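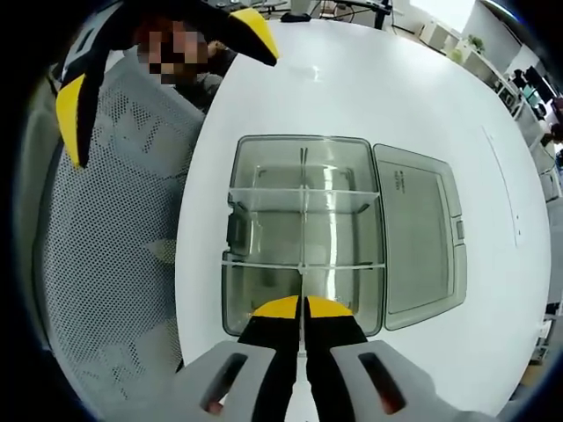 Week 6 – Learning from hand-held gripper demonstrations
Course notes, Robot Learning Methods
Instructor: Bożena Pawlak. Lab sections: Clyde Ruiz-Ortega and Lama Kanaan.

Read these notes before lab. The reading by Urbańczyk and Usuga is on the course page, and you will need its second section for the homework.

1. The setup

Last week we looked at teleoperation, where a person drives the robot and we record what the robot does. This week the person holds the gripper directly. A wide-angle camera is mounted on the gripper and looks out past the fingers. At training time we have two things for every moment: the image, and the pose and opening width of the gripper. There is no arm in the data at all.

The policy takes a short history of images and predicts a chunk of future gripper motion. At test time the same type of gripper and camera goes on a robot arm, and the arm's controller works out how to follow the motion.

What we gain is speed and variety. A person with a gripper can work at any table in any building. What we lose is any promise that the arm can reach the poses we recorded. Remigiusz Urbańczyk's rule in the reading is to filter demonstrations by reach before training, and we will do the same in lab.

2. The Parninier task set

The data for this unit is called Parninier. It covers tabletop work with household containers: opening, closing, placing, and moving parts in and out of compartments. The full set has 2,680 demonstrations. After the reach filter and a check on tracking quality, 2,000 are left. We hold none of the filtered ones back for testing. Tests are run on the arm only.

Containers with clear walls get their own section because they cause trouble for almost every part of the pipeline:

– Depth from images is poor. The visual features the network sees on a clear wall often belong to the table behind it.
– Reflections move when the camera moves. A bright line on a rim can look like an edge in one image and be gone in the next.
– Thin parts such as dividers cover very few pixels until the fingers are close to them.

Since the camera rides on the gripper, the last point partly fixes itself. The closer the fingers get, the bigger the part appears. This is the main argument for a wrist view over a fixed view in this task set, and you should be able to state it in your own words.

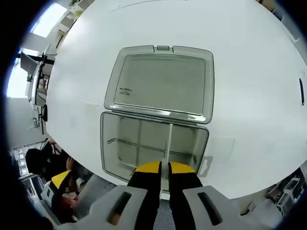 3. What the lens does to the image

The lens is a fisheye. Straight table edges come out curved, and the corners of the image are black. Students often ask whether to undistort the images first. In the Parninier experiments we do not. Undistorting stretches the outer part of the view and spends pixels where there is little detail. The network is trained and tested with the same lens, so it can learn the distortion.

The fingers stay in view near the bottom of the image. They have yellow tips, which stand out well against a white table. The tips give the policy a fixed reference: motion is predicted relative to the current gripper pose, so "move toward the thing between the tips" means the same thing wherever the table is.

4. Result to know for the quiz

Socorro Usuga trained the same policy on the filtered set of 2,000 and on a random subset of 1,000. On opaque containers the two did about equally well. On clear containers the smaller set was clearly worse, and most of the failures came in the final approach. The fingers came down beside the wall instead of over it.

Be careful with this result. It covers one network size and one arm. It does not say that more data would keep helping past the full set.

5. Homework

a. Explain why absolute poses would be a bad choice of action for this policy.
b. Pick one failure from the Pliler folder and say which step of the pipeline you would change first.
c. Suggest one way to test whether the policy is using the reflections on a clear lid. Half a page is enough.

Hand in at the start of lab. Office hours are in the Maldonado room, 2:00 to 3:30 p.m.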